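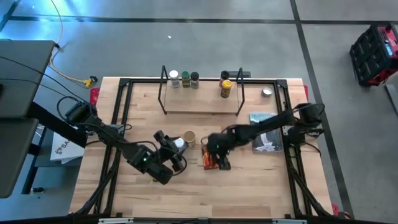

Spice rack, colored lids, butcher-block top.

rouali_42
Sorting the spice shelf this week. My plan is one lid color per kind: green for leafy stuff, yellow for ground, black for mixes. Worth doing?

delia_v
Doubt it. You've got a green lid on a dark green herb, fine, and then a black lid on something that's also green. Which one do you grab with onions burning?

rouali_42
The black one is a seasoning mix. I know which is which.

delia_v
Sure, today. My sister in Turnville did colors and by April she was putting cumin in the cocoa.

jbansal
Colors are OK if you cook alone. What I don't buy is the raised shelf. Five jars on a rack that takes up the back of the counter? A drawer holds 12.

rouali_42
A drawer holds 12 lids that all look the same from above, Jitendra.
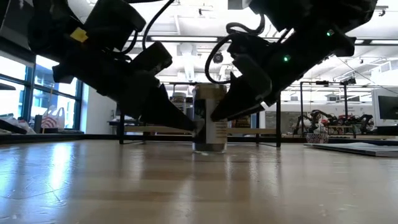 Labels are my whole argument, and I've been making it since the old Celisska jars thread. Lids get swapped when you wash them, and then your color code is worthless. A white label wrapped around the middle of clear glass stays with the jar, and you can still see the dark stuff at the bottom and know you're running low. Pale lid, any lid, who cares.
- vandana_c

jbansal
Until the label peels. I paid for 200 of the "washable" ones and they lasted 2 months.

vandana_c
Then you bought bad labels. Mine get hand washed only.

delia_v
Hand washing spice jars. No thanks.

pramila_m
Can I ask why any of this lives out in the light? I'd worry about the herbs more than the lids.

rouali_42
They get used up too fast to fade. I'll try labels on the two green ones and leave the rest.

delia_v
Put the date on them too. I still don't believe in the colors.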